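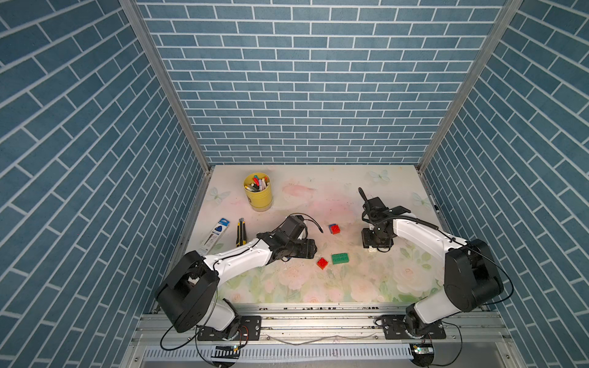

Progress Report to the Hiltari Fund
East Africa Commercial Mediation Program
16 June 2020

Dear Mali,

Thank you for your patience with us over this report, and for your kind note in May, which I passed around to the whole team. You asked for a plain account of where the money has gone and what has come of it, and I will do my best, though you know by now that I rarely manage to keep these things to one page!

Where we stand

The purpose of the grant, you will remember, was to help smaller companies trading across borders in the region settle their contract disputes by mediation before anybody files for arbitration. A mid-sized supplier with an unpaid invoice in another country often has a perfectly good arbitration clause and no sensible way of paying to use it. Filing fees, a tribunal, counsel in two places, and at the end an award that still has to be enforced. Many of them simply write the debt off and stop trading with that market, and everyone is a little poorer for it.

Since the last report we have received 164 inquiries. A good number of these were outside what we can help with (employment matters, family land, and one very long letter about a boundary wall), and Halima Mugo, who answers the intake line, has been generous in pointing those callers to somewhere more suitable. Of the rest, 40 went forward to a full mediation, and 22 of those have ended in a signed settlement. The others are either still open or have closed without agreement. I would have liked the settled figure to be higher, and I will come back to that.

Moving to remote sessions

This was the great upheaval of the spring. We had planned on holding nearly every session in person, with the parties in one building and the mediator going back and forth between rooms, and by the end of March that was plainly out of the question. Jannik Ostermann rewrote our procedural rules to allow for video hearings, electronic signature of settlement terms, and document exchange by shared folder. The mediators took to it with varying degrees of joy. Annunziata Greco, who has been doing this work longer than the rest of us put together, was the most doubtful at the start and is now the one asking whether we need to go back at all.

There are real costs to it, though. The private conversation in the corridor, where so many cases turn, is hard to reproduce on a screen. Connections drop. Time differences shorten the working day, and two of our sessions had to be adjourned when a party's lawyer lost power at the office. We now ask each side to name a backup telephone number in the mediation agreement, and that has helped.

A word about the Driltberg matter

I can say only a little here, and the parties have agreed to this much. Driltberg supplied pumping equipment to Bako under a three-year framework contract, and the two fell out over late delivery and who should carry the storage charges at the port. Both had instructed counsel and a notice of arbitration had been drafted. They came to us fairly late and fairly cross. After two remote sessions with Annunziata they settled on a revised delivery schedule and a shared payment of the port charges, and they are still doing business together, which pleased me more than anything else this period.

Training

Ya-wen Wei has finished the first version of the course for in-house lawyers and contract managers. It covers how to write a stepped dispute clause that a court or tribunal will take seriously, how to keep limitation periods from running out during talks, and how to prepare a client for a mediation day. She has tested it with one group and is trimming the section on enforcement, which everyone found heavy going. We hope to offer it again in the fall.

Money

Spending is slightly under budget, mostly on account of travel that did not happen. Of the amount saved, $3,065 went to the subscription for Kolix, the case management system, and to headsets for the mediators. I should have asked you before moving it between budget lines and I am sorry that I asked only afterward. The remainder is untouched, and we would like your permission to put it toward translation, as more of our files are arriving in Portuguese and French than we had planned for.

What has been difficult

Too many cases reach us after positions have hardened. Where a party has already paid for a full legal opinion, it wants to see that opinion win. We also have too few mediators with experience in construction, and three files have waited longer than I am comfortable with. Jannik is speaking with two candidates and I expect to have names for you before the next report.

Next steps

We will close out the open files, publish the revised rules, and run the training a second time. Halima is also putting together a short survey for parties who did not settle, as I think we have more to learn from them than from the happy ones. If you would like to see the draft questions before they go out, she can send them over this week.

With warm thanks, as always, from all of us.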